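Blog > Household > Winter Clothing

On the Care and Storage of Winter Knitwear

Posted 2/6/22 by the author of this blog
4 comments | 2 shares

The present entry concerns the washing, mending and storage of knitted winter clothing in an ordinary household. It replaces the shorter note published here in September, which dealt only with storage and which several readers found incomplete. Persons who have already adopted the earlier method need not change it, except with regard to drying.

Knitwear should be washed less often than is commonly supposed. In this household a sweater is washed after five wearings, unless it has been stained, and is aired overnight between wearings. Scarves are washed at the middle and the end of the season. Hats require more frequent attention, particularly at the band, where oils from the skin and hair collect.

Washing is done by hand in a basin of cool water. The manufacturer's label should be read first and its instructions followed where they differ from those given in this entry. A small quantity of mild soap is sufficient. The garment is pressed down gently and left to soak; it should not be rubbed or wrung. Two rinses are normally adequate. Wool that has been rubbed in warm water will felt, and felted wool cannot be returned to its former size. The author lost a gray cardigan in this manner during the first winter in Julton and has not found its equal.

Excess water is removed by rolling the garment in a clean towel. It is then laid flat, away from radiators and direct sun, and eased into its proper shape while damp. The earlier note permitted the use of a folding rack. That advice is withdrawn. The bars of the rack left ridges across the shoulders of a pullover purchased in Helard, and the ridges remained until the following wash.

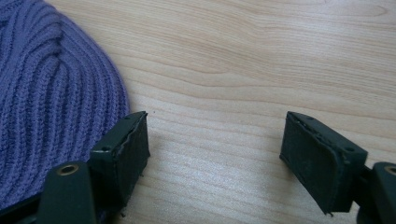 Ribbing deserves separate mention. Its purpose is to stretch and recover, and it loses this ability when it is dried under tension. Cuffs and brims should therefore be pushed together with the fingers before drying and left alone until the whole piece is dry. A brim that has already gone slack may sometimes be improved by a second soaking, although results have varied.

Small holes should be mended before washing. A hole that is left open in the basin tends to run. The author keeps a card of yarn ends for this purpose, each labeled with the garment to which it belongs, and has found that a near match in thickness matters more than a near match in color. Pilling may be removed with a fabric comb, drawn in one direction only and with light pressure. The electric shaver recommended by one reader was tried on an old scarf and cut the yarn in several places.

For storage, garments must be fully clean and fully dry. They are folded and placed in cotton bags or lidded boxes, with heavier items at the bottom. Hanging is not advised for anything heavier than a light vest. Cedar blocks from the hardware store on Fothergill Street have been used here for four years and are sanded lightly each spring to renew the scent. Boxes should be opened at least once during the summer and the contents refolded along different lines.

A question was received concerning knitwear kept in unheated rooms, such as the upper floor of the house at Stililis described in a previous entry. Cold in itself has caused no difficulty there. Damp has, and the boxes now stand on slats a short distance from the outer wall. The matter of moths in carpets will be taken up in a separate entry.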